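Bench arm for computer strip-down: notes and tips

Posted Jun 29, 2021

Part of the Penrose workshop build log. Earlier parts cover the base plate and the power supply.

These are working notes from setting up a small arm with a two-finger gripper in a shared workshop, for handling computer parts: lifting modules, opening latches, moving cables out of the way. Most of it applies to any light arm on any bench. Controller settings are for the Bomau board and will need changing for others.

Bench surface

Ribbed or channelled metal makes a good work surface. It does not sag, it clears dust, and the channels accept clamps from underneath. The drawback is that small screws roll into the channels and stay there. Keep a magnet on a stick within reach, and lay a rubber mat under any job that involves loose fixings.

Do not line up the work with the channels by habit. A tray set at an angle across the ribs bears on several of them at once and rocks less than one lying along two. Check by pressing each corner in turn. If it moves, shim it with card before teaching any positions.

Bolt the arm base and the surface to the same frame. Ours were separate until March, and each time someone leaned on the bench the pick positions went out by more than 15 mm.

Fingers

Printed fingers are adequate for testing. Print them solid, with the layers running along the length of the finger. Fingers printed upright split at the first bolt hole.

Use washers under the heads of the bolts at the linkage plates and mark each head with a paint pen across the joint. A line that no longer meets tells you the bolt has moved. Look at the marks before every session. Thread lock is fine on metal to metal but attacks some plastics, so keep it off the fingers.

Ribs on the gripping faces help with latches and knobs. They are poor on flat boards and will mark a label. For boards, slip a short length of silicone sleeving over each fingertip. It wears through quickly; keep a bag of spares.

Grip force

Start low. On the Zolby drive the force setting runs from 0 to 100 with no units given. Raise it in small steps until the part no longer slips when tugged by hand, then stop. Write the value on tape and stick it to the part's storage box.

Never close on a processor by its faces. Leave processors in their sockets for handling practice and work on everything else first. Memory is more forgiving, but the slot clips must be fully open before any upward pull, or the whole tray lifts with the module.

Practice parts

Use dead boards. Scrap server trays are better than desktop boards for learning because many of the parts meant to be touched are coloured, and a coloured latch is easy to find with a cheap camera. Matt black on black is hard going under any lighting we have tried.

Remove coin cells and discharge anything with large capacitors before the part goes on the bench. Tape over sharp edges on open cases on the side where hands go. The arm will not mind them.

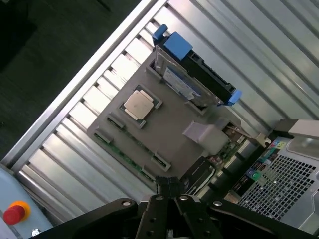 Ribbon cables deserve a section to themselves. They spring back, and they spring back differently once they have been creased. Fold the cable by hand to the shape wanted, hold it under a weight overnight, and only then teach the pick. Approach from the fold, with the fingers open just wider than the cable. Coming in from the loose end pushes it away.

Thin wires are worse. Route them by hand and hold them with low-tack tape. A finger that catches a wire will pull the connector off the board before the drive notices any load.

Stop button

Fit the emergency stop in its own box, on its own cable, where it can be struck without reaching over the arm. It should cut the motor supply directly. A button that only sends a message to the software is a pause button and should be labelled as one.

Test it at the start of each session with the arm moving slowly. Note what the arm does when power goes: ours drops at the elbow, so nothing is left under it that would suffer.

Camera and lighting

A camera mounted near the wrist will see its own fingers in every picture. Leave them in view. They give a fixed reference, and if they shift between one session and the next, the mount has slipped.

Bare metal throws glare at some angles. Two weak lamps from opposite sides work better than one bright one overhead. Tracing paper over each lamp is sufficient, provided the lamp is an LED type that runs cool.

Teaching and logging

Save positions under names that state the part and the action. "Latch 2 open" can be found again; "test new" can't. The Parkorholm logger numbers its runs automatically and we are at 2232, of which 521 were stopped by hand. Most of those were cable snags.

Copy the position file off the controller before updating anything.

Parts still wanted

A second set of linkage plates, silicone sleeving in the next size down, and a longer lead for the stop box. Leave anything suitable on the shelf under the Penrose label. The sleeving must be the soft kind, as the stiff sort slides off.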